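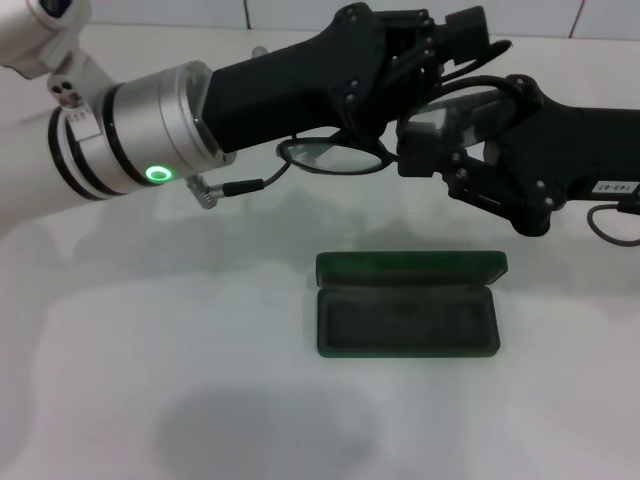 Leonie Rainer wrote back within the hour, and her whole email said she would come to the open day if somebody promised her it was going to be more interesting than watching a person put their glasses away. I read that out at our planning meeting and got a long silence, because putting the glasses away was the main event.

(Pause. Leave the slide up. Let them look at it.)

So that's the talk. Twenty minutes on what we learned from showing 33 visitors at a time how two robot arms handle a pair of glasses and a case. If you were hoping for something that does backflips, the exit is on your left.

SETTING UP

Quick background for people who don't know us. Metama is the lab, Clurkau is the building, and Surdu is the name of the two-arm project. Mata was the name before that, and it's still on half the doors. Don't explain the name change. It takes ten minutes and makes us look bad.

Open day was in February. Doors at ten, last group at four. We had 421 people sign up, which was more than the fire rules liked, so we cut them into groups and gave each group a colored sticker. We ran out of the orange ones. If you plan one of these, buy more stickers than you think any adult could want.

WHY GLASSES

Expect this question early, so answer it before they ask.

Everyone in the room either wears them or has sat on a pair. You don't have to tell a visitor that the temples bend, or that you shouldn't grab the lenses. They already know what careless looks like. Show people a robot moving a metal block and they nod politely. Show them a robot holding somebody's prescription and they stop chewing.

Also the object is a pain, technically speaking. Thin frame, clear lenses, hinges that move when you'd like them not to. One hand on its own has a hard time with all that, so we use two, and then the two hands have to agree with each other. (Married couples laugh here. Wait for it.)

WHAT PEOPLE SEE

Point at the slide. Both grippers up at the glasses, case open on the table underneath. I like this moment because it's the one where groups went quiet. The visitor's question is written on every face: is it going to drop them?

Point at the green ring on the arm. Children asked about the light more than anything else. We had prepared a handout on grasp planning. We had not prepared a handout on the light.

(If someone asks tonight: it's a ring of green LEDs and people like it. Move on.)

THE NUMBERS PART

I promised the organizers one number slide and I'm going to read it out instead.

1384 practice runs before the open day, all logged, including the bad ones. A visitor asked whether that meant the robot had done it 1384 times correctly. I said no. She wrote something down. I still think about what she wrote.

We bought 100 cheap reading glasses as spares. I was told this was excessive. I'd like it on record that I was told this by the same people who later came to my office asking for more.

THINGS THAT WENT WRONG

Slow down here, this is the part they came for.

The commentary. Our first script explained every move before it happened. "Now the right hand will take hold." When the right hand then had a little think about it, the speaker was left standing there like a waiter with no food. By the second group we had switched to talking after the move. Much safer.

The applause. Nobody had warned us that people clap. They clap in the middle. One group clapped when the arms paused to replan, and we took it.

The schedule. We gave each group fifteen minutes, with no allowance for anyone wanting to ask anything. By noon we were two groups behind and the line went past the coat rack. Some people had a second coffee and then a third -- by the time they reached us they were moving faster than the arms.

WHAT WE'D KEEP

One task, done over and over. We argued for weeks about adding a second demo, something with stacking, and I lost the argument against it twice before we ran out of time to build it. Best thing that happened to us. Visitors who came back for another look knew what to watch for and started explaining it to strangers. Several of them did it better than we did.

Keep the tech people near the table, too. We had them hidden behind a screen at first, and every question had to be carried back and forth.

BACK TO LEONIE

She came. She stood through three groups. Her review, also by email, was that it was exactly as interesting as watching a person put their glasses away, and could she bring her sister next time.

(Questions. If the microphone squeals again, hold it lower.)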